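Irnthorpe Robotics Open Day

The Irnthorpe Robotics Open Day is a yearly public demonstration of industrial and research robots held at the Sombatkul Building in Irnthorpe. It was first held in 1998 as a one-room display of welding equipment and is now organized by the engineering firm Pranus together with the Flaritz Laboratory, which occupies the ground floor. The event takes place on a Saturday in March. Admission is free, but entry to the laboratory is by timed ticket, with 600 tickets issued each year.

History

The early open days were aimed at local employers and consisted mainly of fixed-sequence machines repeating a single task. Visitors stood behind a painted line and a technician read a commentary from a printed sheet. The laboratory joined as co-organizer after Pranus moved its training workshop into the building, and the program shifted toward manipulation, meaning the handling of objects whose position is not known in advance. Siriporn Intarasuk, who has directed the demonstrations since that change, replaced the commentary with a question period at each station.

Format

Visitors are admitted to the laboratory in groups of up to 24. Each session lasts 32 minutes and covers the calibration bench, the conveyor cell and the bin-picking station. Operators may stop a session at any point to reset the equipment, and a delayed group is not given extra time. Children under the age of eight are admitted to the lobby exhibits only.

Bin-picking station

The bin-picking station is the best attended part of the program. A KUKA arm fitted with a gripper works over a gray bin with flared walls, clamped in place on a wooden tabletop. The contents are mixed on purpose and include soft, rigid and transparent items, among them a work glove, a white plastic scoop and a baby bottle. Clear plastic is generally harder for depth sensors to measure than opaque material, and a glove changes shape when it is gripped. The arm's cables are tied in a bundle outside the links - a common arrangement on research machines, where tools are changed often. 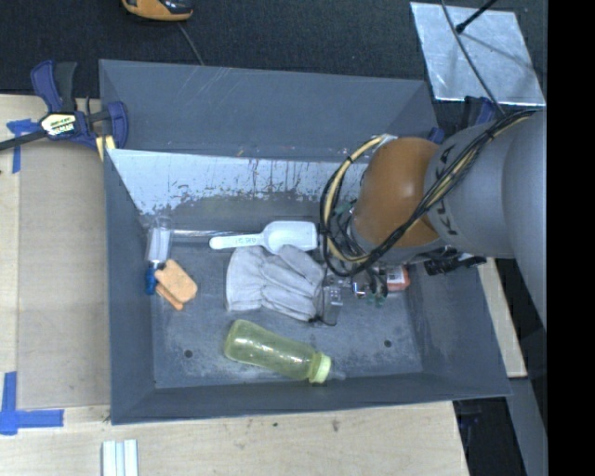
Safety

The arm runs at reduced speed during public sessions. An operator stays within reach of the emergency stop, and visitors remain outside the marked area until the arm has been halted. Objects are placed in the bin by staff only.

Access

The Sombatkul Building has step-free access from the north entrance. Tickets are collected from the Pranus desk in the lobby, and unclaimed tickets are released ten minutes before each session.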